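Print this page | E-mail this page

How many demos before it stops fumbling?

I'm teaching a hand to pick up small stuff and drop it in a bin — block, duck, wooden cylinder. I have 42 recorded runs and it still misses the bin a lot. Do I just keep going?

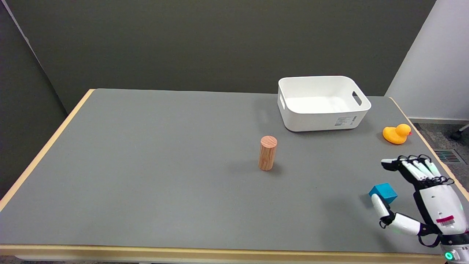 Answer 1

Way more! I did 400 on our Siltum setup.

Answer 2

Before you pile on more, look at the ones you've got. Mine all started from the same spot, so the thing learned one path and that was it. I tossed 22 and moved everything between takes — bin too — and it got a lot better.

We use cookies to improve your visit. OK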